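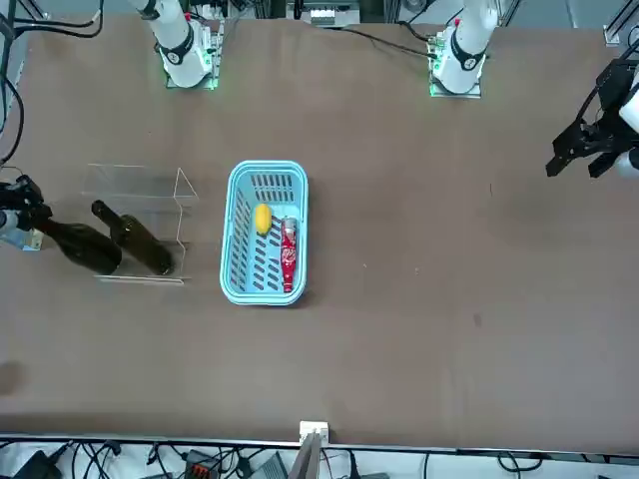 Storage notes: horizontal racking

Bottles closed with natural cork should be stored on their sides so that the wine stays in contact with the cork. Eight months upright in a dry room is enough to shrink a cork and let air past it. Clear acrylic racks, such as the one on the brown tabletop with the two dark green bottles, keep the whole bottle in view but give no protection from light. Green glass filters part of it. Keep the rack out of direct sun and at least 40 inches from a radiator.

Search Kiltside
Search for...
Go

Load the lower positions first. Hold the bottle by the body and guide the neck with the other hand; thin acrylic sheet scratches when a glass base is dragged across it. Clean with a damp cotton cloth and mild soap. Do not use ammonia or alcohol, which craze the surface.

Members with more than 200 bottles should keep a written rack list. Zawadi Waweru has blank sheets and will bring them to the December tasting.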